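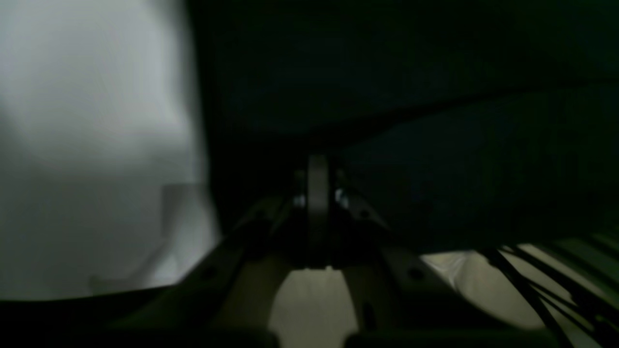
Gripper, low light

1/ ok quick thread on the Dolleck back support vest bc my inbox is full of it. Wore one for 9 shifts at the Mikbridge warehouse. Notes typed on the bus so bear with me

2/ What it is – a passive exo. No motor, no battery. Springs at the hip, two thigh pads, chest strap. You bend, it loads up, you stand, it gives some back. Thats the whole trick

3/ Price first because everyone asks. 399 a month to lease, per vest, May start. No buy option yet. Kasum leases theirs too but wants a full year up front

4/ First shift: hated it. Thigh pads ride up when you walk fast. Spent the morning yanking them down. Lu model (their old one) had the same problem and I complained then too

5/ Second shift: someone showed me the pads go LOWER than the manual says. Almost at the knee. Much better. Manual is wrong, fix your manual 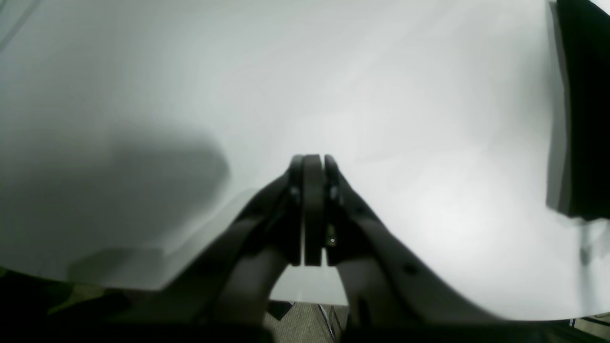
6/ Where it helps

Floor level picks. Bottom shelf, pallets, anything where you hang there bent over for a bit. My lower back at the end of a shift was tired but not angry. Big difference for me, your back may vary

7/ Where it doesn't: overhead. Nothing. It's not built for that and the sales page is kinda sneaky about it. Also stairs. Also sitting – you have to flip the release on both hips or it pushes you back up off the chair. Forgot this at lunch. Twice

8/ Heat. Wore it in January so can't say much. Already sweaty under the chest plate in a cold building. Summer will be rough

9/ Sizing. Comes in two, I'm between them. Took the large and cinched it. Shorter people on my crew gave up on it by the second break, the hip joint sat way too low. This matters more than anything on the spec sheet imo

10/ Forklift seat: no. Take it off. Takes me 13 seconds off, longer back on because of the left buckle. The left buckle is bad

11/ Does it make you lift more? Didn't for me and I wouldn't try. Worry is a manager sees the vest and bumps the pick rate. Get that in writing before you agree to a trial, seriosly

12/ Battery people asking about powered suits – haven't worn one for a full shift so no opinion. Kasum has one in testing, heavy, that's all I know

13/ Would I lease it? For a floor pick crew, maybe, one vest shared between two people the same size. For a mixed crew no. Not at 399

14/ Washing: pads come off, straps dont. Ask for spare pads. They gave us 72 hours to report a bad fit and then you're stuck with the size so try it on day one

15/ My stop. Will do the Lu vs Dolleck hip joint thing later if I can find my old notes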